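专栏 > 历史与社会 > 评论

家酿的历史，值得从诉状写起

去年冬天我把一整个假期都花在读诉状上了，读得非常过瘾。材料是安杜马尔（Undumar）高地几个旧县衙留下来的，都跟私酿有关：谁家的陶缸被砸了，谁家的粮食被当成"酒料"没收了，谁的母亲因为在葬礼前夜煮了一锅发酵谷浆而被罚了钱。一共438份，有的只有半张纸，有的连同批注、回文和邻居的按印，能订成一小册。我本来只想找几条脚注，结果越看越觉得，我们谈论酒类管制史的方式可以大大地换一换了。

先说说现在通行的写法。翻开多数讲"酒类管制在南方国家"的书，第一章大抵是宗主国的法令，第二章是传教士和节制运动，第三章是税收，等到当地人终于出场，已经是第四章，而且往往是以"抵抗者"的身份集体出场的。我并不是说这样写有什么错，法令当然重要，税收更重要（殖民财政有多依赖烧酒专卖，做过一点账目的人都知道）。可是读者读完之后，对那一缸酒到底是谁酿的、什么时候酿、酿给谁喝、酸了怎么办，一无所知。一门研究酒的学问，里面居然闻不到酒味，我总觉得可惜。

诉状恰恰满是这些东西！有一位寡妇申诉说，她被没收的那缸不是酒，是"第二天的浆"，小孩和下地的人都喝，要到第四天才算酒。县里的书吏在旁边批了一句：何以为凭？于是下面接了一大段关于气味、泡沫和缸口盖布的说明，写得比我见过的任何一份化验报告都清楚。法令里只有"酒"与"非酒"，诉状里却有第二天、第三天、第四天。整个管制制度后来怎么修、在哪里松口、在哪里装糊涂，线索就在这几天之间。
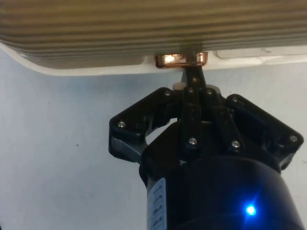 我拿这段材料去请教尼迪娅·格拉哈莱斯（Nidia Grajales）。她研究的是另一个大陆上的甘蔗酒，读完给我回了一封很长的信，说她那边也有几乎一样的争论，只不过当地争的是蒸了一次还是蒸了两次。她的看法是，凡是把一种连续变化的东西切成合法与非法两半的地方，切口附近一定会长出一大堆词汇来，而历史学家应该先去学这些词。我完全赞成，而且想把话说得更重一点：不学这些词，就读不懂条文。安杜马尔的酿造条例前后改过几次，每次改动的都是对"发酵之物"的定义，从伦敦、巴黎那类地方的档案看过去，像是在抠字眼；从诉状看过去，每一次改动都是在回答某个具体的人提出的问题。

这就牵涉到一个我很在意的问题：谁在制定政策？我们习惯把政策想成从上往下流的水，上游是国际公约和殖民部，下游是村子。材料给我的印象要热闹得多。斯科尔库莫拉（Skorkumora）河谷的41个村子里，有好些曾经联名要求官府管一管私酿，理由五花八门，有嫌集市日打架的，有嫌邻村抢生意的，还有一个村长抱怨外来商人的瓶装烧酒把本地谷酒挤得没了销路，请求"一体禁之"，可通篇看下来，他想禁的显然只有瓶装的那一种。把这些人一概写成抵抗者，或者一概写成受害者，都太委屈他们了。他们懂得怎么用禁令，也懂得怎么躲禁令，常常是同一个人，在同一年里。

说到这里，总会有同行提醒我，诉状不可全信。这个提醒很有道理。诉状是为了打动官员而写的，代笔人有固定的套话，哭穷几乎是格式的一部分；我读过的寡妇之多，恐怕超过了当时高地上实有的寡妇。埃图·劳蒂艾宁（Eetu Rautiainen）在这一点上批评得最细，他把代笔人的笔迹一个个分开，发现许多动人的细节是从同一个人的手底下反复流出来的，连"老母病卧"四个字的写法都一样。他因此主张把这批材料当作代笔业的历史来读，不要当作酿酒的历史来读。

我很佩服他的功夫，结论却不太跟得上。代笔人为什么觉得"第二天的浆"这个说法会管用？他总不能凭空造一个谁都听不懂的区分，然后指望县官点头。套话之所以成为套话，正说明它在当时被普遍接受，至少被认为值得一试。再说，套话旁边常有多余的东西：缸放在屋子哪一面，盖布借的是谁家的，哪一年雨来得晚，谷子发不了芽。这些话对打官司毫无帮助，代笔人大概是懒得删，或者当事人站在旁边非要他写进去。我最喜欢的就是这些多余的话，它们也是我每次打开卷宗时最先找的。
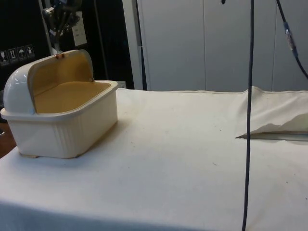

卷盖打开的塑料面包盒，内里为浅芥黄色。

还有一层，是关于女人的。法令里的酿酒者几乎没有性别，税册上登记的户主又多半是男人，光看这两种材料，很容易以为酿酒是男人的营生。诉状里却几乎处处是母亲、姐妹、妯娌，她们结伴酿，轮流卖，谁家办丧事就先紧着谁家用。禁令一来，首先被打散的是这种轮流的安排，因为查缉的人只认一口缸一个主人，一群人共有一口缸的事情，他们的表格填不进去。后来专卖局发执照也沿用了这张表格，一照一人，于是原来轮着酿的一群人里，只剩下识字的、或者丈夫识字的那一个可以合法地酿下去。这个变化对高地经济的影响，我看比税率高低要深得多，可是在通行的管制史里连一段话都占不到。

所以我很乐意在这里替普罗尔图文特（Proltuvent）誊录计划说几句好话。他们把高地各县的卷宗逐份誊录，原文、转写、译文并排放着，连批注的墨色也注明，目前放出来的大约有300份，剩下的还在校。底子是扎实的，检索也好用，只有一处我很盼望他们改：主题词表。眼下所有跟酒有关的卷宗都归在"违禁品"名下，和走私盐、私铸钱搁在一起。从行政的角度当然说得通，可是一个想查丧葬、查育儿、查谷物的研究者，就永远碰不上这些材料了。同一份卷宗多挂几个词，费不了多少工夫，好处却大得很，我的学生里已经有人因为偶然翻到一份，改写了整篇讲婴儿喂养的论文。

出版方面也有值得高兴的事。尤恩图宁（Juntunen）出版社那套小册子，开本小，不端架子，有一本干脆整本只讲一桩案子，从砸缸讲到结案，中间夹着酿造的步骤，我一个晚上就读完了。有人嫌它太碎，说从一口缸里看不出制度来。我倒觉得，制度就是这样落到人身上的，落下来的时候就是一口缸、一笔罚款、一个跑了两天山路来递状纸的人。宏观的书我们已经有了不少，写得好的也有，往后十年，我更想在书架上看到这样的小书，讲高粱的，讲棕榈的，讲木薯的，由熟悉当地话、最好自己家里也酿过的人来写。

比较研究怎么办？我想照样可以做，而且会更有意思。以前比较的单位是国家：甲国哪年立法，乙国哪年加税，列成一张表。如果改用"界线画在哪里、界线旁边有哪些词"来比，格拉哈莱斯的甘蔗酒和我的谷浆就能坐到一张桌子上来，虽然两地隔着海，法令出自不同的帝国，人们替自己辩解的路数却像得惊人，都从食物说起，都从老人和孩子说起，都要先讲清楚这东西在变成酒以前是什么。我和她已经约好了五月交换各自的词表，她那边的词比我多，我有点眼红，正打算回头把没读细的那些批注再过一遍。书吏的那句"何以为凭"，我在别的卷宗里又见到了好几回，每一回后面跟着的回答都不一样。

标签：酒类管制｜社会史｜地方档案｜南方国家研究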